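Javport Community Energy Group
Minutes of the monthly meeting
January 25, 2021

Meeting opened just after half past seven. A very good turnout for a cold night, and lovely to see so many new faces. Apologies were taken as read.

1. Minutes of the last meeting
Agreed, with one correction: the heat pump talk was given by the Busetti showroom and not by Stedetti, as we had written. Sorry to both!

2. Collective switch
This took up most of the evening and quite right too. Sign-ups for the group switch closed on Friday and the final figure is 1102 households, against a target of 600. There was a round of applause. When we first talked about this last July we thought we might get our own street and a few cousins, so it really is a splendid result, and thanks go to everyone who knocked on doors and put leaflets through.

Of those households, 791 are on a standard variable tariff at present and so have the most to gain. The rest are on fixed deals ending at different times in the spring. Anyone on a fixed deal should look at the last page of their bill for the exit fee before accepting an offer. It was agreed to put this in bold at the top of the letter.

Two offers have come in so far. Stedetti has quoted a one-year fix with a lower unit rate and a higher standing charge. Busetti has quoted a two-year fix, the other way round. The switching group had worked both out for a small flat, a terraced house and a big family house, and the sheets were passed round. The Stedetti offer suits the bigger users and the Busetti one suits the flats, so there was a long and cheerful argument over whether we have to pick one at all. Agreed to ask both firms if they would hold their price for a split group.

A member asked whether prepayment meters are covered. Stedetti says yes, Busetti has not answered. To be chased this week.

3. Kitchen running costs leaflet
The first draft was handed out and very much liked. It covers kettles, slow cookers, small ovens against full-size ovens, and fridge seals. People were especially keen on the page that shows how to work out a cost from the rating plate - several had already been round their own kitchens with a pencil. Changes agreed: larger type, and pence and not pounds throughout. 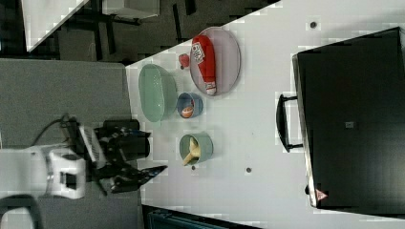

Red bottle on the oval tray, with the green bowl near by.

The paragraph on washing-up by hand was thought too long and will be cut by half. The printer needs the finished copy a fortnight before delivery. The leaflet will also go on the website, where it can be changed if unit rates move.

4. Price Hall bills
Our own bill at Price Hall came up again. The last three have been estimated and all three were too high. A reading has now been sent in and the supplier has promised a corrected bill. From now on the meter will be read on the first of each month and the figure written on the card inside the cupboard door. The hall is also still on a business contract which rolls over unless notice is given in writing. Agreed to give notice straight away and get three quotes. One member offered to bring along an old contract so that we can compare the wording, which will be a great help.

5. Bill-reading evenings
We would love to run more of these. The autumn ones were a joy, with people bringing whole carrier bags of bills and going home with a claim letter written. Suggested topics: what the standing charge pays for, how direct debits are set, and what to do with a large credit balance.
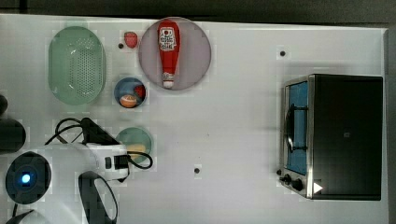 One member asked that the evenings should start with the direct debit question, as her payment had gone up twice while her account was well in credit and she had no idea she could ask for the money back. Strong agreement round the room. Direct debits will be the first topic, and a sample letter asking for a refund of credit will be ready to take away.

6. Any other business
Smart meters: a member whose display stopped working after a change of supplier wanted to know if others had seen the same. Four had. To go on the next agenda.

Draught-proofing kits: the second box has arrived and kits can be borrowed as before. Please return the tape measure.

Actions
Ask Stedetti and Busetti about a split group - switching group
Chase Busetti on prepayment meters - switching group
Revise leaflet and send to printer - leaflet group
Written notice on the hall contract, then quotes - secretary
Sample refund letter - bill-reading group

Meeting closed at twenty past nine.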